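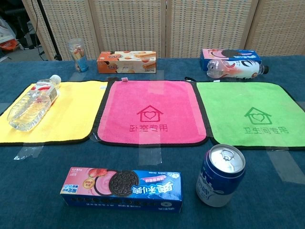

Ketsara Srisuk wrote under my last post that she will believe in home robots on the day one of them clears her kitchen table after a party, and not before. I think this is a fair test, so I want to answer it properly. A few posts.

1/ Clearing a table looks like one chore to us. For a machine it is many small chores, and each one wants a different hand. A snack box you can press from the sides. A can you can also press, but if it is empty and you press the same way, you have a dent.

2/ Clear plastic is still the hard one. A bottle lying on its side on a yellow cloth is easy for me to see. For a depth camera it can be half a bottle, or only the cap and the label with nothing between them. Then the arm goes to the wrong height.

3/ A bottle with some water left inside is worse. The weight moves when you lift it. We correct this with the wrist and do not notice. The arm we tested at Neltlow in March was good with full bottles and good with empty ones. With the half full ones it was like a person carrying soup on a bus.

4/ Now the numbers, because people always ask. We did 387 pick attempts over 2 weeks, all of them on table items. Boxes: almost no trouble. Cans standing up: fine. Open plastic cups: please do not ask me before lunch.

5/ Cloths are a separate subject. If you tape a cloth flat, it is a nice colored target and the robot can put things on it very well. Take away the tape and ask it to fold the same cloth, and you can go make tea.

6/ There is also the knowing part. Some cleaning cloths have the room written on them, bedroom on the pink one, bathroom on the green one. A camera can read this today, also upside down. But will the machine remember it on Monday, when the green cloth is in its hand and the kitchen counter is dirty? Ours did not have any such rule until we wrote it.

7/ Somebody from Jemetti asked me if shop shelves are easier than homes. Yes, I think so. In a shop there are 50 of the same box and they all face the front. At home there is one of each thing and it lies where the hand left it.

8/ Speed: I can clear a small table in 30 seconds if guests are coming. Our best full run was much longer than this, and I stood near the stop button the whole time - so you cannot say I was free to do another job.

9/ So Ketsara, my answer is not yet for your kitchen. For one table, with things the machine already knows and a person close by, yes, with patience. I will write about the cups when we have tried the softer fingers.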